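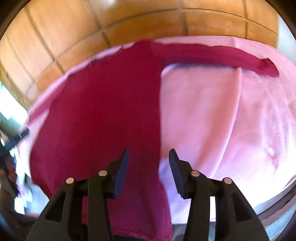
Report the Garment, Not the Average

The position of this essay is that research groups working on household manipulation should stop publishing a single success rate for folding clothes. The practice is convenient, and it has helped the field compare methods at a time when few other comparisons were possible. It now hides more than it shows. A better practice is available at modest cost, and the Fokent study, on which the author served as an outside reviewer, offers a fair basis for discussing it.

The study set out to learn whether demonstrations recorded with a hand-held gripper in ordinary homes could train a robot arm to fold clothing on a bed. Participants carried the gripper by hand, folded their own clothes with it, and were given almost no instruction beyond how to open and close the fingers. The arm was never present in the homes. It was trained later, from the recordings alone, and tested on a bed set up in the laboratory at Stallimitz. In all, 700 demonstrations were kept after review, taken from 16 homes.

The method has clear strengths. A home bedroom supplies conditions that a laboratory has great trouble copying. Daylight enters from one side and changes through the afternoon. The bedding is soft, creased and rarely neutral in color. A sweater laid on a sheet of a related shade, red on pink for instance, gives a vision system far less contrast than the same sweater on a gray table. The edge of a sleeve may run along a fold in the sheet, and the two may look much alike from the height at which the fingers work. Any system meant for homes must cope with this, and it is right that the training material should contain it.

The difficulty lies in what was done with the results. The first draft of the Fokent report gave one figure for all folding trials, and that figure was good. Readers would have taken from it that the trained arm could fold clothes on a bed. When the trials were separated by type of garment, a different account appeared. Shirts and pillowcases of thin woven cotton were handled well. Knitwear was not. The arm would bring its fingers down on a sleeve, close them, and lift either too much cloth or none. In several trials it took hold of the sweater and the sheet together and carried on with the fold, so that the bedding came along with the sleeve.

These are different problems, and an average treats them as the same one. A missed grasp on thin cotton is most often an error of height. The fingers stop too far above the cloth, and a small correction repairs it. A missed grasp on a thick knit may be an error of height, of closing force, or of judgment about where the garment ends. A knit also stretches after it has been gripped, so the cuff does not arrive where the arm expects it. The two kinds of cloth call for different data, and possibly for a different design of finger pad. A reader who is given only the combined figure cannot know which of these to pursue.

Rigoberto Puma, who led the data work at Fokent, has argued against this view in correspondence, and his argument deserves a fair statement. He holds that dividing the results by garment invites readers to draw firm conclusions from small groups of trials. He also holds that the categories are less stable than they appear. A fine-gauge sweater may behave more like a shirt than like a heavy cardigan, and a starched shirt may behave like neither. In his view the honest summary is the broad one, with the raw trial records made available for those who wish to look further.

The first point is sound as a warning and weak as an objection. Small groups of trials should be reported as small, with the counts printed beside the rates. Leaving them out does not make the combined figure any firmer. It rests on the same trials, and it depends on a mix of garments that was never chosen to match anyone's laundry. Had the laboratory tested more pillowcases that month, the headline number would have risen with no change to the arm or its training.

The second point has more weight. Garment types are indeed untidy, and a scheme that works for one study may fail in another. The remedy is to group by what the fingers meet. Thickness at the point of grasp, stretch, and the visual contrast between the cloth and the surface beneath it can all be recorded with simple tools. The McKinnon group has recorded thickness and stretch for towels and table linen for some time, and its reports are the easier to use for it. Contrast with the bedding has received less attention. It should receive more, for a home user will not change the sheets to suit a machine.

There is a further matter concerning how demonstrations are collected. Participants in the study tended to fold what was easy. This is natural. A person asked to record folding for an hour will reach for shirts, and will leave the thick sweater on the chair. The recordings therefore leaned toward thin cloth before any training took place, and the tests, which drew on a similar basket, leaned the same way. The combined success rate was flattering at both ends. Puma and his colleagues found this in July, when they began a second round of collection, and they deserve credit for saying so in the revised report.

The second round asked each home to supply 2 knitted garments and to fold them on whatever bedding was in use that day. Participants reported that the work was slower. Many changed their approach without being told to, pinching the sleeve well back from the cuff, or sliding one finger under the hem before closing. Such adjustments are among the most useful things a hand-held gripper can record. The person feels the cloth resist through the handle and alters the motion, and the altered motion is kept. A large body of easy demonstrations contains very little of this.

It would be wrong to claim that separate reporting will by itself improve performance. The trained arm at Stallimitz still handles heavy knits poorly, and the revised report says as much. What separate reporting does is put effort where it is needed. The Zollis laboratory, having seen the revised tables, chose to spend its next collection period on knitwear and dark bedding. It could not have made that choice from the first draft.

Funding bodies and review panels have a part in this. As long as proposals are ranked by one number, authors will supply one number, and will have some reason to prefer a friendly basket of clothes. Panels could ask for results by cloth thickness and by contrast with the surface, together with the number of trials in each group. They could also ask what share of the training demonstrations falls in each. The added work for authors is a table and a half page of method. For groups that already keep video of every trial, most of the labels can be assigned after the fact by one trained reader.

The author recommends that the next shared test set for cloth handling adopt this form from the outset, with sweaters included and with bedding of several colors.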